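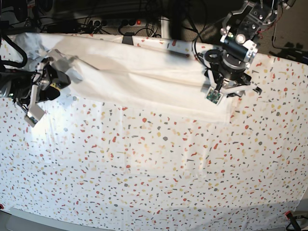
Slide 4: plain white cloth on the speckled tablecloth, one end gathered up.

Start with the claim from the Cumus leaflet: a well folded cloth "takes up half the shelf". Half of what? I have read it 3 times and still can't find the shelf they measured.

Point to the left end. Bunched fabric, a twisted flap. Then the right end, with its square corner. Ask the room which end they'd start from. Let them argue for a bit, don't settle it.

My own view - plain white is the hardest to fold neatly. There is no stripe or check to line up with, so you are left with the edges. Imai sells a folding board for this. I paid for one in September and used it for 17 tea towels. The pile looked much like my old pile.

Mention the tablecloth. Flecks in red, mustard, peach and grey. People at Bririmbridge told me a busy pattern "hides creases". Look at the middle of it. Faint, yes, but I can see them from here.

If there's time: the Ollia method, 2 folds and a roll. Fine for napkins. I doubt it for anything bigger, and the handout shows nothing bigger.

Next slide, the airing cupboard.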